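Plullon 16 Roll-Top Daypack: Review After 300 Days of Commuting

Last updated: Feb 3, 2022

The Plullon 16 is a 16-liter roll-top pack sold for bicycle and transit commuting. I bought mine at the full retail price from a shop in Clitville and have used it on most working days for 300 days. Total distance on the bike with the pack loaded is 1,535 miles, taken from the odometer on the bars. The rest was bus and walking.

Construction

The main body is coated polyester with an internal polyurethane film. The seams in the main compartment are taped. The seams in the front pocket are not, and the product page does not make this clear. The base panel is a heavier cloth than the sides and is folded up two inches at each corner before it meets the first seam. This puts the stitching above any puddle the pack is likely to be set down in.

The back panel is closed-cell foam with a removable plastic sheet behind it. The sheet weighs very little and keeps a half-empty pack from folding in on itself. I left it in for the full test. With it removed, a laptop corner can be felt through the foam.

Stitch density is even on the main seams. I found two loose thread ends on the inside of the left shoulder strap at delivery, trimmed them, and have seen no further movement there.

Closure

The roll-top closes with three turns and a side-release buckle. Three turns is the minimum for a proper seal. With the pack full, only two are possible, so the practical sealed volume is lower than the stated 16 liters. Anyone who carries shoes and a change of clothes every day should look at the next size up.

The stiffener in the lip is a flat plastic strip. It took a slight curve in the first month and has held that curve. It still rolls straight.

Water resistance

I rode in steady rain many times, including one stretch in January when the commute was wet in both directions for most of a week. With three turns, the main compartment stayed dry. With two turns, a small amount of water reached the top inch of the lining. The front pocket leaks at the zipper after prolonged rain and should not be used for a phone or paper documents without a liner.

For comparison, I also own the older Dlamini commuter pack, which uses a zipper with a storm flap. It is faster to open and much worse in rain. The Dlamini wets through at the ends of the zipper and stays damp overnight.

Carrying

Shoulder straps are contoured and of medium thickness. Load is comfortable up to the weight of a laptop, charger, lunch, lock and light jacket. Past that, the absence of a real hip belt is noticeable. The supplied waist strap is plain webbing and only controls sway.

The sternum strap slides on a rail. The slider slipped downward on rough pavement until I put a turn of cloth tape below it. This is a cheap part and the maker should use a better one.
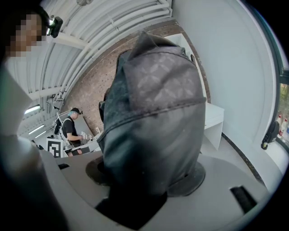

Ventilation is average. The foam has two vertical channels that do very little when riding hard in warm weather. No pack of this type that I have used does much better without a mesh frame, and a mesh frame takes up volume.

Organization

The main compartment has a padded sleeve suspended off the base, one zippered mesh pocket, and no other dividers. Small items collect at the bottom. I added a Lumevov insert pouch for cables and tools, and it fits the width of the pack with no slack.

Care

The maker specifies hand washing in cool water and air drying. I washed the pack twice. Drying upside down with the roll-top open took a full day indoors. Road grime comes off the coated cloth with a damp rag. Grime on the shoulder strap mesh needs a brush.

Price and verdict

I paid $70. At that price the main compartment and the base are very good, the sternum slider and front pocket zipper are below standard, and the stated volume is optimistic. I would buy it again for a laptop-and-lunch commute. For bulkier loads I would not.

We use cookies to measure traffic and remember your settings. By continuing to use this site you accept our cookie policy.

Contact | Privacy | Copyright 2022, all rights reserved | Back to top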